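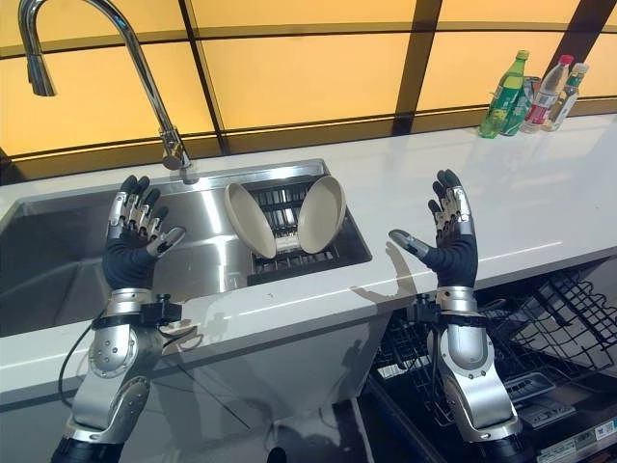

Mariann Borbély thinks I should calm down. Her view, which she sent me after my April column, is that a machine that takes all evening over the dishes hasn't done the dishes, and that she'd sooner have a bigger sink. Fair enough, Mariann! I still say the kitchen is where this gets exciting.

Think about what a plate asks of you. It's smooth, it's thin at the rim, it leans on its neighbor, and you have to know how hard to squeeze before you've squeezed. A car plant bolts everything in place so the arm never has to wonder. My kitchen in Arnarby has never put anything in the same place for 2 days running.
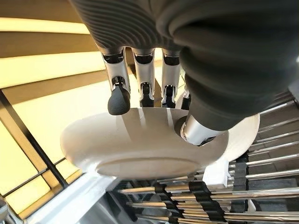 Ilse De Bruijn
Columnist, home and technology

Fingers on one side of the rim and a thumb on the other: that's how I pick up a bowl too, and I find it thrilling to see a hand built to do the same. Are we there yet? No. I wouldn't leave one alone with my grandmother's soup plates, and I'd want to see it get through 800 of somebody else's first. Greasy ones, chipped ones, the odd lid. Then there's the pan with rice burned on, and I have no idea what it would make of that.

But I'd put shared kitchens and small cafes first in line, well before homes like mine. They have stacks of the same bowl, and they have them every night.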